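Vormachen (Robotik)

Vormachen, auch Programmieren durch Vormachen oder Lernen aus Demonstration, bezeichnet in der Robotik Verfahren, bei denen ein Mensch einem Roboter eine Aufgabe zeigt, statt sie als Programm niederzuschreiben. Die Bewegungen werden entweder durch Führen des Arms von Hand oder durch Fernsteuerung erzeugt und zusammen mit Kamerabildern aufgezeichnet. Aus den Aufzeichnungen wird anschließend eine Steuerung abgeleitet. Der verbreiteten Darstellung, damit könne »jeder« einen Roboter anlernen, stehen Erfahrungen aus der Praxis gegenüber, die deutlich nüchterner ausfallen.

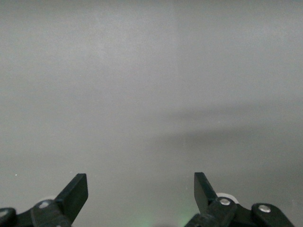 Geöffneter Zweifingergreifer über grauer Fläche, Blick der Kamera am Greifer

Handführung

Bei der Handführung fasst der Vormachende den Arm an und bewegt ihn durch die Aufgabe. Das Verfahren setzt voraus, dass die Gelenke nachgiebig geschaltet werden können und das Eigengewicht des Arms ausgeglichen wird. Es gilt als anschaulich und ist für einfache Wege, etwa Anfahren, Absenken, Ablegen, meist ausreichend.

Die Nachteile werden in Herstellerunterlagen gern übergangen. Wer den Arm hält, steht häufig im Bild der Kameras, und die so gewonnenen Aufnahmen zeigen dann eine Hand, die im späteren Betrieb fehlt. Bei zwei Armen stößt eine einzelne Person schnell an ihre Grenzen. Filipa Barros bezeichnete die Handführung deshalb als »Verfahren für Messestände« — eine Zuspitzung, der Anwender aus der Kleinserienfertigung widersprochen haben.

Fernsteuerung

Bei der Fernsteuerung bedient der Vormachende ein Eingabegerät, dessen Bewegungen der Roboter nachvollzieht. Gebräuchlich sind baugleiche oder verkleinerte Führungsarme, Handregler sowie Systeme, die die Haltung der Hand erfassen. Der Arbeitsraum bleibt frei, und die Kamerabilder ähneln denen des späteren Betriebs.

Dafür geht das Tastgefühl weitgehend verloren. Ohne Kraftrückmeldung erkennt der Bediener erst am Bild, ob ein Finger auf der Tischplatte aufsetzt. Eine Kamera am Handgelenk mildert das Problem, sieht aber nur, was vor dem Greifer liegt; abseits der Gegenstände liefert sie über längere Strecken kaum mehr als Tischfläche und Schatten. Wie viel ein Lernverfahren aus solchen Abschnitten gewinnt, ist umstritten. Das Führungsgerät Vokero der Firma Vilau wurde mit einer Einarbeitungszeit von 10 Minuten beworben. Horácio Bettencourt hielt dem entgegen, dass seine Bediener nach dieser Zeit den Greifer zwar öffnen und schließen, aber keine verwertbare Aufnahme abliefern konnten.

Übungsaufgaben

Als Einstieg dienen fast überall Würfel auf einer ebenen Platte. Sie sind leicht zu greifen, gut vom Untergrund zu unterscheiden und verzeihen eine schiefe Fingerstellung. Bei zweiarmigen Aufbauten kommt die Abstimmung der Arme hinzu: Während der eine Greifer offen neben einem Gegenstand steht, kann der andere an einer ganz anderen Stelle nahe der Platte stehen.

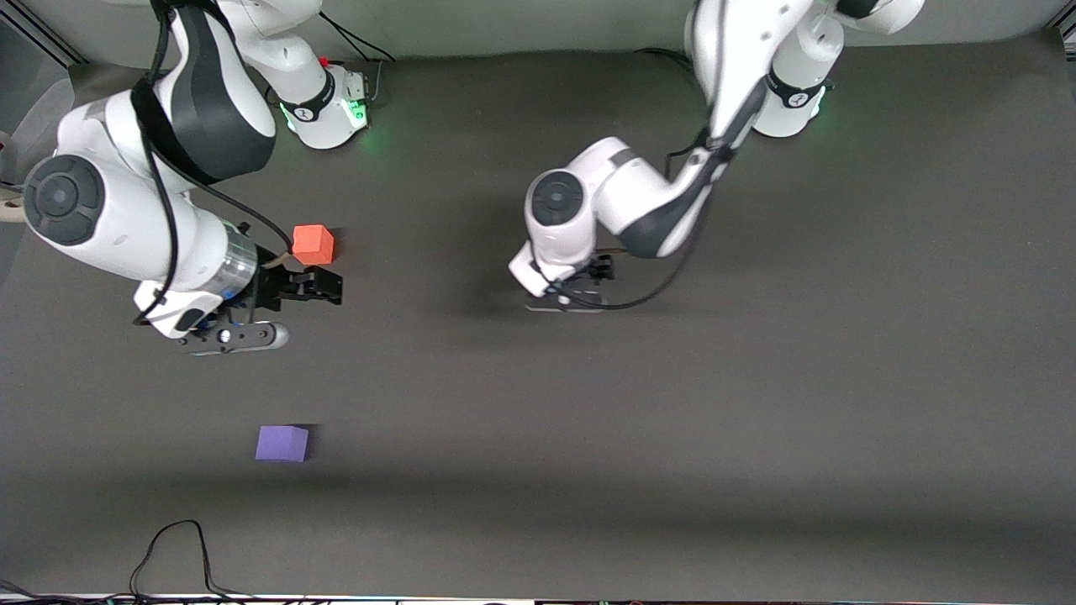 Kritik

Die Einwände richten sich vor allem gegen die Übertragbarkeit. Ein Roboter, der einen weichen Würfel von einer grauen Platte aufnimmt, hat damit über Schrauben, Folienbeutel oder Kabel wenig gelernt. Margarida Azevedo wies zudem darauf hin, dass Erfolgsquoten oft an denselben Tischen und unter derselben Beleuchtung ermittelt werden, an denen auch vorgemacht wurde.

Uneinigkeit besteht auch über die nötige Menge. In einem Versuch bei Grundmont galten zunächst 50 Vorführungen als ausreichend, am Ende lagen 2000 vor. Vaughn Begay, der den Versuch auswertete, führte den Mehrbedarf auf uneinheitliche Gewohnheiten der sechs Bediener zurück — Afonso Macedo dagegen auf eine von Anfang an zu knappe Schätzung. Eine Nachprüfung mit nur einem Bediener unterblieb.

Ungeklärt ist schließlich der Aufwand im Vergleich zur herkömmlichen Programmierung. Die Arbeitszeit der Vormachenden, das Aussortieren misslungener Aufnahmen und das Zurücklegen der Gegenstände zwischen zwei Durchgängen werden in Wirtschaftlichkeitsrechnungen selten ausgewiesen.

Siehe auch

Fernhantierung
Zweifingergreifer
Nachahmungslernen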